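I have been trying to learn the nyckelharpa since March and I think my neighbors deserve some kind of award. If you've never met one, it's a Swedish keyed fiddle, sort of a violin that swallowed a typewriter, and it rings like a church when somebody good plays it. When I play it, it sounds like a gate.

I bought mine secondhand from a man called Leif Viklund, who had it hanging in his hallway between two coats. He played me one tune standing up, in his socks, and I was done for. I'd gone in planning to haggle and I came out having paid the full asking price plus 200 for the case (the case is lovely, I regret nothing).

So, the keys. Mine has 34 of them, and every one of them has a little peg that's supposed to touch the string at exactly the right spot. Mine did not. The low ones were fine and then somewhere up the neck everything went sour, and for the first month I assumed that was me. Some of it was! But I took it along to the evening group and Eskil Fjeld, who has been playing longer than I've been able to tie my shoes, turned three of the pegs a hair with his thumb and gave it back, and suddenly I could play a scale. I nearly cried in front of a room full of people eating crackers. 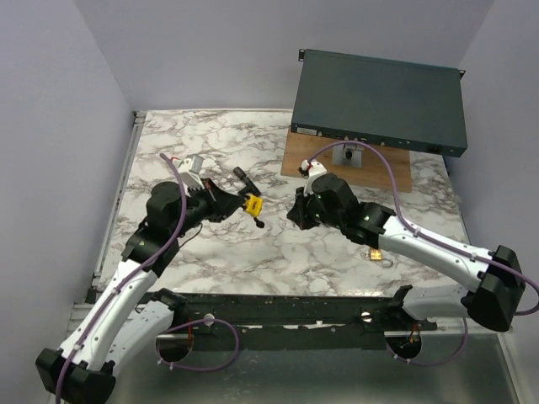

How long should a beginner practice each day? Twenty minutes is plenty for the first couple of months, and two short goes are better than one long one, especially for your left wrist.

I learned the wrist part the hard way. I got so excited after the peg business that I sat down one evening and played for 90 minutes straight, the same polska over and over, and the next morning I couldn't open a jar. Now I set the kitchen timer and when it goes off I stop, even in the middle of a phrase. It drives me nuts, but I always want to come back to it the next day.

The other thing I'd tell anyone starting out is to learn the tunes by ear. I read music okay from years of school clarinet, and I thought I'd just get the book and plow through it. The trouble is that a polska on paper looks like a waltz, and if you play it like a waltz the whole group looks at you with such kindness. The beats lean. The second one turns up early, or late, depending on which village the tune is from, and there's no dot or tie that will tell you that. I hum them in the car now. I've missed my exit twice.

Oh, and rosin! I was using way too much. There was a white drift of it under the strings and I was sneezing my way through everything. A couple of strokes before you play, wipe the strings after, done.

Next up is a tune Leif sent me a recording of, with no title, only him saying "this one is from my uncle" and then launching in at terrifying speed. I've got the first half at half tempo. The second half has a jump in it that I can't find the fingers for yet, so if any of you play and have a trick for crossing strings without whacking the one in the middle, please put it in the comments.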